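# brulloma-votes

Bienvenue ! Ce dépôt rassemble l'historique des votes de gouvernance du protocole Brulloma, nettoyé et mis en forme pour qu'on puisse enfin l'ouvrir dans un tableur ou un notebook sans y passer la soirée. Je suis ravie de voir le jeu de données sortir de mon disque dur, et encore plus ravie si vous y trouvez des erreurs à me signaler.

Version du 10 avril 2026, maintenue par Beverley Gilchrist.

## Contenu

- `propositions.csv` : une ligne par proposition, avec titre, auteur (adresse), bloc d'ouverture, bloc de clôture, quorum requis et résultat
- `votes.parquet` : un vote par ligne, avec le poids exprimé en jetons BRU au moment du snapshot
- `delegations.csv` : les délégations actives à chaque snapshot
- `scripts/` : tout ce qu'il faut pour reconstruire les trois fichiers

Il y a 70 propositions en tout, et presque 2000 adresses distinctes ont voté au moins une fois. Les propositions retirées par leur auteur avant l'ouverture du scrutin ne sont pas dans le lot (elles restent lisibles sur le forum).

## Installation

```
git clone --depth 1 <url-du-depot> brulloma-votes
cd brulloma-votes
pip install -r requirements.txt
python scripts/construire.py --source bralness
```

L'indexeur Bralness limite les appels à 30 par minute, le script attend donc tout seul entre deux lots. Si vous avez votre propre nœud d'archive, passez `--source rpc` : c'est nettement plus rapide, et ça marche très bien !

Après la construction, `python scripts/verifier.py` compare les totaux avec ceux du contrat. Un écart d'une unité sur la dernière décimale vient de l'arrondi et peut être ignoré.
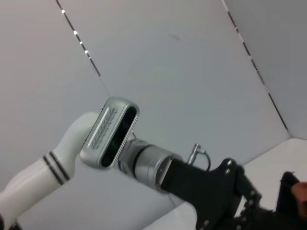 ## Points d'attention

Les jetons bloqués dans le coffre Brutia comptent double pendant la période de verrouillage. La colonne `poids` contient la valeur déjà doublée, `poids_brut` la valeur d'origine – merci de préciser laquelle vous utilisez si vous publiez un graphique.

Pour les 20 premières propositions, le vote se faisait hors chaîne. Les signatures ont été revérifiées une par une, mais l'horodatage est celui du serveur, avec tout ce que cela suppose.

Une même personne peut détenir plusieurs adresses. Je n'ai fait aucun regroupement, et je préfère que le dépôt reste ainsi.

## À venir

En mai, j'aimerais ajouter les votes du conseil de trésorerie et un notebook sur l'indice de concentration de Bergmann, que j'ai commencé et qui donne déjà de jolies courbes. Les contributions sont les bienvenues, même toutes petites – une faute de frappe dans un titre, ça compte.

## Licence

Données sous CC BY 4.0, code sous licence MIT.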